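件名: Re: [kataduke-ml] コード類と階段下、みなさんどうしてます?
差出人: Clementina Aguiar
日付: 25/12/2020

みなさん、こんばんは。Clementinaです。
返事が遅くなってごめんなさい。年末の片付け、うちもまだまだ途中です(笑)

> Jultbridgeに越してきて初めての年末です。
> 困っているのが電源コード。引き出しを開けるたびに
> 絡まったのが出てきて、どれが何のコードかもわかりません。
> あと階段の下に紙袋やらビニール袋やらが溜まっていて、
> 見ないふりをしています。
> みなさん、どこから手をつけますか?

わかります、わかります! うちもまさにその二つなんです。引っ越し前のCleralvilleの家でもそうだったから、家のせいにはできないですね。

まずコードのほう。私は一か所に全部集めてから分けることにしました。前は部屋ごとにちまちまやっていたんですが、結局どこかの部屋から「あ、これも」と出てきて、やり直しになるんですよね。今回は赤い布の袋を一つ決めて、コードの係にしました。場所はソファの上です。床でやると腰にくるので、座面の高さがちょうどいい! ただし自分の座るところはなくなります。

分け方は、まずプラグの形、それから使う機器。機器がわからないものは2月まで取っておいて、それまでに誰も探さなかったら処分、というルールにしています。前にJetexの延長コードをうっかり捨てて、翌週に同じものを860円で買い直したことがあって、それ以来ちょっと慎重です。束ねるのは輪ゴムだと古くなったときベタつくので、面ファスナーのテープがおすすめ。7本入りで足りなければ、パンの袋の留め具でも十分です。

次に階段の下。こっちは白状すると、まだ全然です。紙袋に青い袋に黒っぽい袋、奥の棚のまわりには段ボールの小箱とか、ラベンダー色の収納ケースとか。ケースは蓋があるとつい上に物を置いちゃうんですよね… 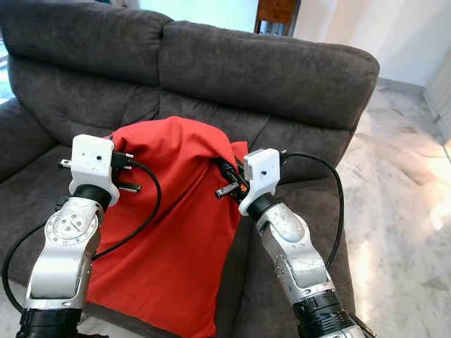
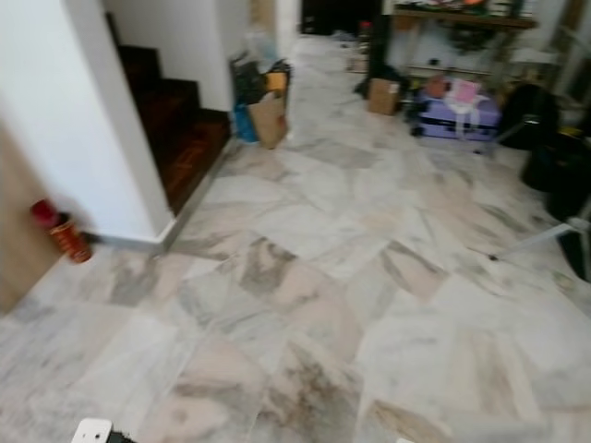

1枚目:ソファの上の赤い袋と黒いプラグ 2枚目:階段の下と奥の棚のあたり

で、階段下については、いきなり中身を見始めないで、まず袋を全部明るいところに出すのがいいと思っています。奥に突っ込んだままのぞくと、一番上だけ見て「はい、また今度」になるので(経験者は語る)。それで一日に一袋だけ。5日続けば、見た目はかなり違ってくるはずです。

空いた紙袋は取っておきたくなりますけど、私は大きいのを何枚かだけにして、あとは古紙の日に出します。きれいな紙袋って、なぜか捨てにくいんですよねえ。

そうそう、前にここで話題になったBettencourtの仕切り付きケース、まだ迷ってます。2,000円はちょっと高いなあと思いつつ、コードを立てて入れられるのは魅力で。使っている方、蓋の閉まり具合はどうですか? 太めのコードを入れると浮いてきませんか?

それと床がタイルのおうちの方、重いケースを置くとき下に何か敷いていますか。フェルトを貼ってみたら、引きずるうちに端からめくれてきてしまって。いい方法があったら教えてください。

私は明日は袋を一つやって、あとは台所の乾物に取りかかるつもりです。

Clementina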